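4.2 Reported cases and the end of restrictions

The Lamirholm district returned 3083 tests in September, of which 21 were positive. The health office read this as proof that spread had stopped. We are less sure. Testing was open only to people with a cough or fever, and 2709 of the tests came from a single clinic in Donari. A run of days without a new case says little about places where hardly anyone was swabbed.

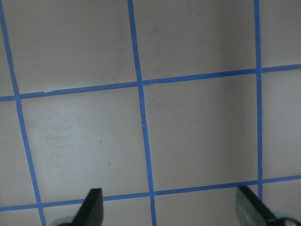 Figure 3. Blue tape grid on a light grey surface.

In-ho Sung, commenting on an earlier draft, objected that the remaining 374 tests were still enough to catch a large outbreak, and that we were asking more of Lamirholm than of any other district. The first point may hold for a large outbreak. It does not hold for a small one, and small ones were what the office claimed to have ruled out. We have kept our wording and treat the September count as a lower limit.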